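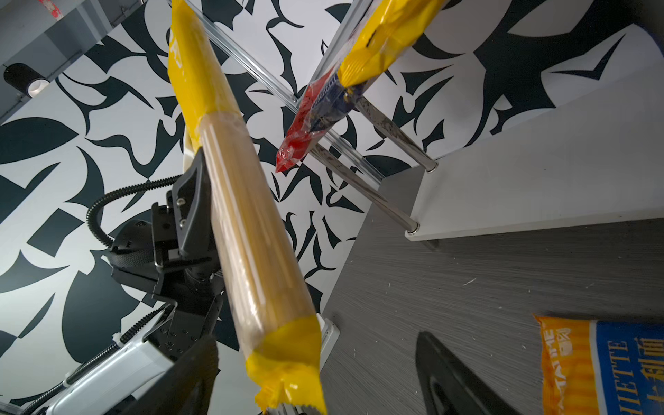
I've been asked a few times now which gripper fingers are worth the money if you're tinkering with a small arm at home or in a shared workshop, so I thought I'd put all my scribbles on one page. Dry pasta is my favourite test of the lot. A long bag of spaghetti in clear plastic with yellow ends looks like the easiest thing in the world to pick up, and then you try it! It's slippery, it's heavier than you'd think for its width, and if you pinch too hard you hear that horrible little crunch. I like to go for the see-through middle of the bag, one black finger either side, well away from the crimped seal. Grab it by the seal and the whole thing swings like a pendulum.

Start with the pads
Mine came with hard plastic fingers and no pads at all, and I lived with that for far too long. Since August I've tried the Plastix stick-on pads, the Lecomte rubber sleeves and a strip of drawer liner cut up with kitchen scissors. The Plastix ones grip best when new but collect dust like mad, so wipe them with a barely damp cloth before each session and let them dry. The sleeves are thicker and a bit of a fight to get on (warm them in your hands first). The drawer liner cost me next to nothing and I'd happily use it for anything light. It does curl at the corners, so run it right round the edge and stick it on the back of the finger.

Turn the force down, then down again
Everyone starts too high. I set mine as low as it goes, try a lift, and creep up until the packet stops slipping. Then I go up one more notch and write it on masking tape on the controller. On my old Tundora box that notch was 12 for spaghetti in its bag, and the Wolex wanted something quite different for the same packet, so don't copy numbers between controllers – mine or anybody else's.

Rui Lobo swears by closing the fingers slowly over the last bit of travel. I was rude about this at first and I've had to buy him a coffee. It makes a big difference with floppy bags, where the filling has time to shuffle over before the fingers bite.

Two arms or one?
If you can get the use of a second arm, do. Passing a packet across is a much better test than just lifting it, and you find out very quickly which fingers let go cleanly and which ones stick. Have the first arm hold low down on the packet and leave plenty of room higher up for the other one to come in. And agree who lets go first! Sunita Grewal and I spent most of an evening with both arms hanging on to the same bag like toddlers.

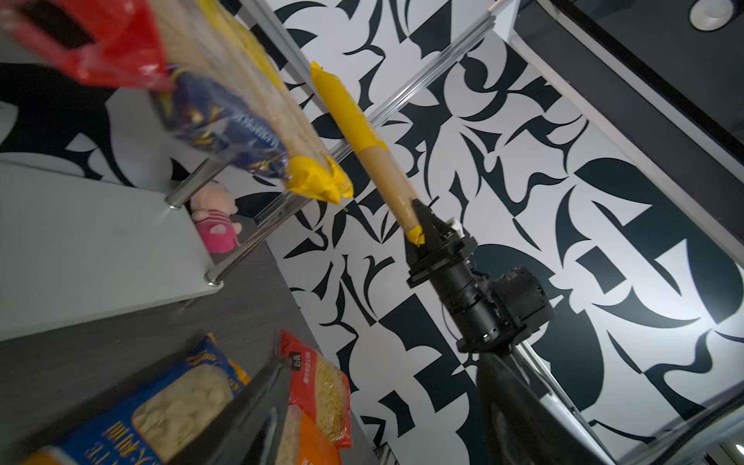 We got there in the end by adding a pause of 2 seconds before the first arm opens. It feels like ages when you're watching, but we stopped dropping things.

Cables
Tie them to the arm, but leave a generous loop at the wrist. Too tight and the wrist tugs when it turns, too slack and the loop catches on your shelf. Turn the wrist slowly as far as it'll go both ways before you snip the ends off your cable ties. I keep a bag of 50 in the drawer and I still run out.

Wrist cameras
A little camera at the wrist is lovely for seeing what the fingers are up to, though it does get confused by shiny things. Chrome shelf posts are bad for glare, and so are clear wrappers. Move your lamp before you start fiddling with the settings. I lost a whole afternoon to exposure when all I needed was to shift the light along a bit. If your wall has a busy pattern on it, try a few packets in different colours as well, as I found the plain pale ones harder to pick out on my screen.

Odds and ends
Mix up your packets. Shells in a bag behave nothing like spaghetti, and thin noodles snap if you so much as look at them. Sweep up the crumbs between goes, too, as a bit of grit under a pad will ruin your grip. Babita Grewal uses a soft pastry brush and I've now pinched the idea.

And do keep the pasta you've been testing with separate from the stuff for tea. The split bags go into a big jar with a lid, and the broken bits are fine in soup.

Updated 06/11/2024 with the drawer liner tip. Thank you to Kausar Rana for sending that one in.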